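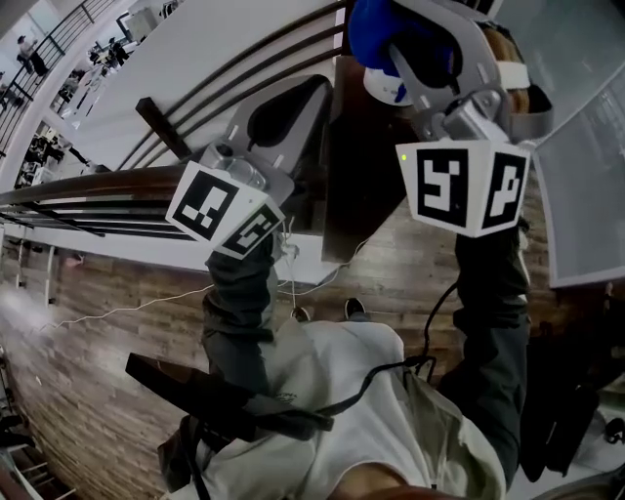

Figure 1. Hand-held grippers in use on the upper level, with a marker cube fixed to each.

**Mutirmont Operations Advisory Group**
**Minutes of the meeting held 2022-03-03**

**Present:** Kamol Jitpraphai (chair), Lertchai Suwannarat, Chutima Nilsuwan, Daranee Khunthong (minutes)

**Apologies:** Nattawut Wattanapong

**1. Previous minutes**

The minutes of the previous meeting were approved with one correction to the spelling of "Bridier" under item 4.

**2. Report on the demonstration visit to Herside**

Ms. Nilsuwan reported on the group's visit to the Herside open day. The hosts demonstrated how handling tasks are recorded by a person working with a gripper in each hand. Visitors watched a session on the upper level and then spoke with staff on the lower floor.

Ms. Nilsuwan noted that soft items were included in the work shown. She considered this relevant to the Bridier packing line, where soft goods are still sorted by hand.

Mr. Suwannarat asked whether the operator's cables would restrict movement at a packing bench. Ms. Nilsuwan replied that the question had been put to the hosts, who offered to send written guidance on bench layout.

The chair asked how many recordings would be needed before a trial could be considered. Ms. Nilsuwan said the hosts had suggested 3,000 for a single task. Mr. Suwannarat stated that this figure should be confirmed in writing before any staff time is committed.

The report was received.

**3. Return visit**

Members discussed inviting the Herside team to Mutirmont in May. It was agreed that the invitation be limited to a half-day demonstration and that line supervisors be asked to attend. Ms. Khunthong advised that the training room seats 53 and would need to be reserved.

**4. Budget**

Travel costs for the visit were approved as submitted. No funds were requested for equipment.

**5. Actions**

- Ms. Nilsuwan to obtain the bench guidance and written confirmation of the recording figure.
- Mr. Suwannarat to list two Bridier tasks suitable for discussion.
- Ms. Khunthong to reserve the training room and send a copy of these minutes to Mr. Wattanapong.

The date of the next meeting will be circulated by the chair.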